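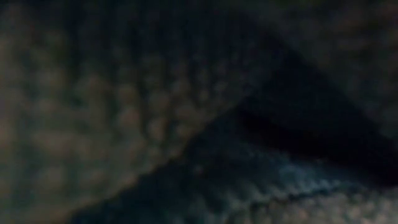

Brown bumps, dark grooves. Very close, very little light. A thread about fabric with texture, and how I fold it 🧵

1/ Since August I am sorting all the textiles in our apartment. Towels, blankets, covers, the things that live on top of the closet. I thought it would take one weekend. It is now 7 October 2021 and I am still on the thick ones.

2/ The thick ones are difficult for me. I mean fabrics with a raised surface, like waffle or coarse knit. A flat cotton sheet stays how you put it. A bumpy one has its own opinion and opens again slowly while you look at the next piece.

3/ Look at how the color changes in the photo. On the tops of the bumps it is a dull brown, a little reddish. In the hollows it goes to a green-black. I like this very much. In a smooth fabric you would need a pattern to get the same.

4/ I can't tell you from this picture if it is knit or waffle weave. To me it could be both. In my first language we have one word for all of it, and it means more or less "the one with pillows."

5/ How I fold now. First I lay it flat and let it rest a few minutes. I don't pull the corners. When I pull, the rows of bumps go diagonal, and then the fold goes diagonal also.

6/ Then in half, then in three, always along the columns. If you fold across them it makes a fat roll in the middle and the pile falls to one side. I had a pile fall on my head in August, so I speak from experience.

7/ My neighbor Fatima Jacobs rolls everything. She came for tea and rolled four of my blankets before I could say something. They looked nice! But my shelf is deep and not wide, and the rolls came out the front like bread.

8/ About storage boxes. I bought 2 of the Memstead ones with the lid. For sheets they are good. For thick fabric the lid presses the top layer, and after some weeks the bumps there were flat like a tired sponge. Now I leave the lids off.

9/ Someone asked me under the last thread if I weigh things. Yes, I do, please don't laugh. My biggest waffle blanket is 1035 grams and the small one is 682. The heavy one goes on the bottom shelf. It sounds obvious, but I had it on the top one for almost a year.

10/ Washing: cool water, and not too full machine. I used Dulora liquid, half of what the bottle says, because with the full amount I could still feel soap in the hollows. Maybe it was my imagination. I rinse one more time anyway.

11/ Drying is the part where I made most mistakes. I hung a coarse knit throw over the line by its middle and it became longer on both sides. Now it dries flat on the rack, and I turn it before bed.

12/ @ Pravesh Zulu, you wanted to know about crumbs. The grooves keep everything. I shake it on the balcony first, then I go with a soft brush in the direction of the grooves. Across is slower and my arm gets tired.

13/ I also notice I choose always the same colors. Brown, gray, olive. Fatima says my closet looks like a forest in November. I bought one yellow towel after this and I use it for the floor.

14/ Still to do: the cover from the armchair, the picnic blanket, and one bag from my aunt which I did not open yet. If somebody knows how to remove a pulled loop from waffle fabric without cutting it, please write me. I tried with a crochet hook and made it a little worse.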